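Cindbridge Homes Forum > Laundry and Cleaning > Stains

Home Forums New posts Search Log in

White cloths with brown marks, worth saving?

mocanu_b
I've got a pile of white cotton cloths for wiping down and most now have small brown specks that survive a normal 40 wash. The towels are fine. Do I soak them or give up and cut them up for the garage?

Wiswood
Soak overnight in oxygen bleach, then wash at 60. Don't leave them scrunched up in the basket beforehand, as marks in the folds never get a proper soak. Open each one out first.

Brândușa Tănase
I'd disagree about going straight to bleach. If it's tea or gravy, fine. If it's rust, bleach can make it worse. Try lemon juice and salt on one cloth before you do the lot.
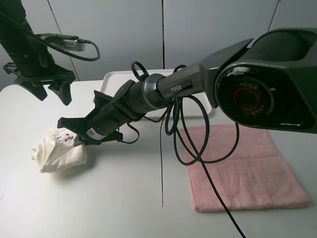 Does a coloured towel have to be kept out of the soak?

Keep it out, at least the first time. A pink one of mine went patchy after a night in the bucket with the whites, and it had been washed plenty of times before that.

halteo148
Mine have always gone in together and nothing has happened. Depends on the towel.

Wiswood
Depends on how much powder you use as well. Mine is a level scoop to a bucket, no more.

mocanu_b
Lemon and salt did nothing on the test cloth, so I don't think it's rust. I'll do the soak on Tuesday and leave the towels out of it.

Brândușa Tănase
Fair enough. Rinse the lemon out first. And skip the fabric softener, it stops cloths and towels soaking anything up.

halteo148
I still say a new pack is less bother. You're using hot water and powder to rescue a few rags.

mocanu_b
They're decent thick ones and I'd sooner keep them. Whatever doesn't come clean can go in the garage.

Related threads
Towels gone stiff after line drying (113 replies)
Folding towels flat or rolling them
Getting tea out of a white tablecloth
Halteo airer, which size?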